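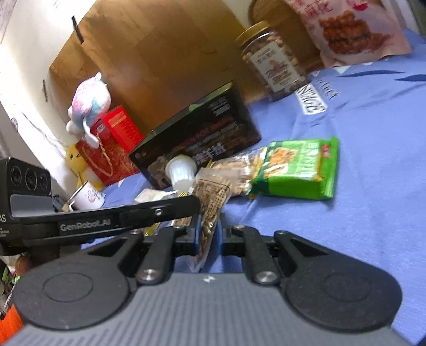 Mug-and-plush gift bag

A mug-and-plush gift bag is a small present made up of a mug, a soft toy and one or more single-serve packets of food or drink, handed over in a paper bag with rope or ribbon handles. It is sold ready-made in gift shops and chemists, and is also put together at home from separately bought items. Retailers usually describe it as a hamper, although it seldom contains enough to eat or drink to earn the word.

The form is most often given at birthdays, at the end of the school year, in workplace gift exchanges and at Lunar New Year, when red bags and boxes are preferred. It is common where the giver does not know the recipient well. Sellers call it "personal" all the same.

Contents

Mug. The mug is normally white ceramic with a printed cartoon and a short caption. Capacity varies more than the packaging suggests, and many boxed mugs are sold with no capacity marked at all. Claims that a printed design is "permanent" should be treated with caution. Designs fired under a glaze generally last well, while those applied over it can fade or lift with repeated machine washing. A buyer has no easy way of telling the two apart in the shop, although a design that can be felt with a fingernail usually sits on top of the glaze. Mugs with a metallic rim are not suitable for the microwave, whatever the sticker underneath implies.

Soft toy. Ducks, bears and rabbits are the usual choices. The yellow duck has been especially popular in recent years, for reasons that have been given at length by marketing writers and supported by very little. It is a cheap shape to sew, it is recognizable at a small size, and it offends no one. Toys sold with gift sets are sometimes intended for adults and may not be tested for young children, particularly where the eyes are separate plastic pieces. The label on the seam is a better guide than the look of the toy.

Packets. Tea, instant coffee, drinking chocolate, nuts and dried fruit are typical. Single-serve packets are light, keep reasonably well and fill the gaps between larger items. They are also the part of the gift most likely to be past its best, as assembled sets can sit in storage between one season and the next. Clear packets let the contents be seen but give less protection from light than foil ones. Small packets often carry their ingredients and date in very fine print, and where the packet has been taken out of a larger box the date may be missing altogether.

Bag. Most are stiff paper, frequently red with gold patterning, with twisted rope handles threaded through punched holes. The bag is often the most carefully finished part of the set and is commonly reused.

Origins

The history of the form is poorly recorded. Several trade articles credit it to Nudedura, a giftware wholesaler that listed a "mug with friend" in a December catalogue, and the claim has since been copied from one article to the next without a date or a page reference. Sets of cups packed with tea or sweets are far older than the company. What Nudedura may have done is put a soft toy and a mug under one stock number, which is a smaller achievement than the articles allow.

A rival account places the first sets at the covered market in Stistgate, where stallholders are said to have bundled slow-selling toys with mugs to clear both. This is plausible, and there is no written evidence for it. Both stories were repeated side by side in a retail newsletter dated 16 January 2022, which made no attempt to choose between them.

Assembly

Home assemblers usually spread the items on a cloth or a bed before packing, partly to see whether the colours go together and partly to keep the mug off a hard surface. The common order is as follows.

The mug goes in first, on a fold of tissue, as it is the heaviest item. Packets are slipped inside the mug or stood along the side of the bag. The toy goes in last with its head above the rim. Any boxed item stands against the back wall, where it stiffens the paper.

Magazine guides add further steps, including shredded paper, scented card and a sprinkle of confetti. None of these protects anything. Shredded paper settles quickly under the weight of a mug, and confetti finds its way into the drink. A tea towel or a pair of socks does the same job as shredded paper and can be used afterwards.

Rope handles are the usual point of failure. They are knotted or glued on the inside, and a full-sized mug along with a jar or tin can be enough to pull them through. Carrying the bag from below avoids the problem.

Popularity and reported figures

Figures for the trade are unreliable. The most widely quoted come from a customer survey by Vesgate, a chain that sells the sets. It drew 847 responses and reported that the soft toy was the item most often kept. The survey asked customers who had bought a set, and the people who received the sets were not asked. It is hard to see what the result shows beyond the hopes of the buyers.

A smaller comparison by the consumer newsletter Paiva looked at 17 ready-made sets and priced the contents separately. In 10 of them, the same or similar items could be bought for less at a supermarket. Only 2 stated the capacity of the mug on the outside of the box. The newsletter did not include the bag in its prices, an omission that favours the home-made version, and it gave no details of where the supermarket items were bought.

Criticism

The usual complaint is that the recipient already owns enough mugs. This is repeated so often that it has become a stock joke, though it is seldom backed by anything firmer. Charity shops do receive large numbers of printed mugs, but they receive large numbers of plain ones too.

Waste is a stronger objection. A ready-made set may include a window box, a moulded tray, a plastic sleeve and a bow, all around contents that would travel safely in paper. Single-serve packets made of mixed film are not accepted in many household recycling programs. Labels such as "eco" and "natural" on the outer bag often refer to the bag alone.

See also

Gift basket
Gift wrapping
Novelty mug
Party favour
Stuffed toy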